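Men's reading circle in Flulliddale brings out a book of its own

FLULLIDDALE, 2 Aug 2008 - A group of men who began meeting in June of last year to read and talk about fatherhood, friendship and work has put its conversations between covers, and the result went on sale this week at the Donnelly bookshop on the corner of the market square, where the first box was gone before lunch. 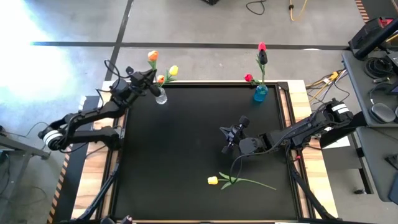 By Ridwan Lubis
Books and Community

The book is called "What Our Fathers Carried," and it runs to 30 short chapters, each one by a different member of the circle. Some of the chapters are barely two pages long. One of them, about a father who mended boats and would not be spoken to until he had washed his hands, goes on for quite a bit longer, and I was glad that it did.

Sugeng Ismail, who edited the collection, teaches evening classes in social history at Bolgate College and has been interested in how men talk to each other for as long as I've known him. He started the circle after a class on family life in the postwar years, when several of the men stayed behind in the corridor and kept talking until the lights were switched off over their heads. The next week they did the same thing, only with sandwiches.

"I had a reading list all ready for them," Ismail told me over a pot of tea in the shop's back room. "Very good books, all of them. We got through one and a half. After that they wanted to write, and I wasn't going to stand in the way of that."

He is a patient editor, by all accounts. Drafts went back and forth by mail and by hand, and a few were dictated to daughters and grandsons. One contributor, a retired bus driver, rewrote his opening paragraph so many times that his wife finally took the page away from him and dropped it in the mailbox herself (he thanks her in the notes at the back, a little grudgingly).

What struck me most, reading it through over two evenings on the porch, is how plainly the men write about tenderness. There is a chapter on learning to braid a daughter's hair, and another on nursing a brother through a long winter. A young man who came to Flulliddale from overseas writes about greeting his uncles with a kiss on each cheek, and about the first time he stopped himself from doing so in front of his new workmates, and how he still feels sorry about it. It's a lovely piece of writing, and I read it twice.

Ismail's introduction places all this against a larger background, and he does it with a light hand. He argues that most of what gets written about men and their feelings starts from a fairly narrow set of men, usually comfortable ones with offices to go to, and that the picture changes a good deal when you begin with bus drivers, cooks, night nurses and men who have moved from one country to another. You may or may not agree with every turn of the argument. I thought he was a bit hard on the self-help shelves, having found one or two good things there myself over the years, and I told him so. He laughed and poured more tea.

The book is published by Temimska, the small press that readers of this page will remember for its collection of mill workers' letters. The first printing was 300 copies, and going by the mood in the shop on the opening morning there may well have to be a second. Temimska tells me that nothing has been decided yet, but that the printer has been asked to keep the plates.

Money was tight, as it always is with these things. The cost of the printing came to $3,142, and it was raised by a raffle, two suppers and a sponsored walk along the old canal path that was rained on from start to finish.

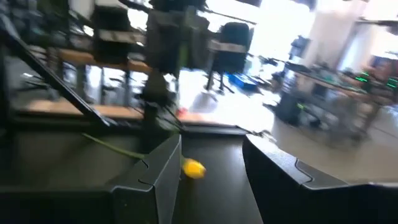 Several of the walkers had never met the writers before that day, and a couple of them have since joined the circle, so the rain did some good after all. The meetings have grown big enough to move out of the classroom and into the reading room upstairs at Bolgate, where the chairs are better and there's a proper kettle. Women come too now, Ismail says, and have done so since the spring. They were asked first to listen and very soon to argue, and he thinks the later chapters are the stronger for it.

I asked him whether he had learned anything about his own father in the course of all this. He took his time over the answer. His father kept a tailor's shop, he said, and used to hum when he was pleased with a customer's coat, and it was only on reading the other men's pages that he thought to count that as conversation. His own chapter, the last in the book, is called "Humming," and I won't spoil the rest of it.

There will be a reading at Donnelly's later this month, with six of the contributors taking a turn each and time for questions at the end. The boat mender's son has promised to be there, though he has made it clear that someone else will be doing the reading. Admission is free, and the shop asks only that people let them know ahead of time, as the back room gets crowded quickly and the stairs are steep.

"What Our Fathers Carried," edited by Sugeng Ismail, is published by Temimska in paperback. Copies are on sale at Donnelly's and at the front desk of Bolgate College. The reading circle takes new members all year round, and you don't need to have written a word.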